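Relten 4 is out, and your print stylesheets are about to get a lot less annoying

GRALTSTEAD, March. Press releases are normally written by somebody who has never used the thing, so I'd better own up straight away: I built a good chunk of this one, I've been using it every day since the first rough version, and I'm a bit excited. Relten 4, the new version of our print preview tool for web developers, is available to download today.

If you haven't met Relten before, it lives beside your code editor and shows you what your web page will look like when someone prints it or saves it as a PDF. Not many people get into web development because they love paper (I certainly didn't!), but people print pages all the time. They print recipes, tickets, invoices, council forms, bus timetables and the instructions for the boiler. And quite often what comes out is a sticky header plastered over the first paragraph, a cookie banner on every sheet and a table that loses its last column down the side.

The usual way to fix this is to open the browser's print dialogue, squint, close it, change a line of CSS and open it again. I once spent most of a Sunday doing that to a single invoice template. Relten keeps the pages open next to your stylesheet and redraws them as you type, so you can see a heading get stranded at the bottom of page two and then watch it hop over to page three when you add break-after: avoid.

So what's new? The big one is the break inspector. Click on any gap between two pages and Relten tells you which rule put it there, or which rule you wrote that the browser decided to ignore. That second bit has been our most requested feature by miles. If you've ever put break-inside: avoid on something and had it split down the middle anyway, you can now find out that there's a flex container three levels up causing all the bother.

We've also added side by side paper sizes. A4 and US Letter are just different enough to catch you out, and plenty of layouts that sit nicely on one spill a lonely line on to an extra sheet of the other. You can now keep both on screen together, with margins you can drag, and copy the finished @page rule straight into your stylesheet.

Then there's speed. Relten 3 got sluggish with long documents, and I know because people wrote in to tell me, some of them very politely. The new layout engine handles documents of up to 1,000 pages and only redraws the ones your change has touched. My own test file is a 300-page parts catalogue full of tables, which used to give me time to put the kettle on. I now have to make tea on purpose.
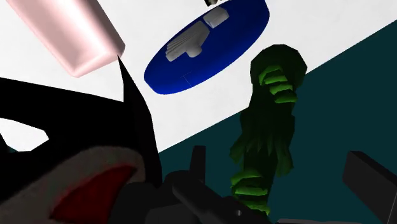 There's a new ink check too, and I'm fonder of it than I expected to be. It picks out the large blocks of background colour on a page and lets you switch them off one at a time, so you can decide what really needs to be on the paper. Dark themes are the worst for this. If your site has one and you've never tried printing it, have a go with the preview first and spare your cartridge.

All of this was tried out in a closed beta before release, and 89 bug reports came back from it. We've fixed the lot apart from a couple to do with right-to-left footnotes, and those are next on my list. Please keep sending them in. A small test page that shows the problem is worth more to me than any number of screenshots.

Relten 4 costs £69 for a single licence, paid once, and that covers every update until version 5. If you already own Relten 3 the upgrade is free, and your old project files will open as they are. Schools and colleges can have it for nothing if they write to us from a school address. It runs on Windows, macOS and Linux, and there's a trial version with everything switched on (it adds a small line of text at the foot of each page, and that's the only difference).

I'll be showing the break inspector at the Wevby web meet-up later in March, starting at 7pm, so bring your most badly behaved stylesheet and we'll put it up on the big screen.

About Relten
Relten is a small software maker based in Graltstead. We make tools for people who build web pages, and we answer our own support email.

Press enquiries, review copies and the logo pack are available through the press page on the Relten website.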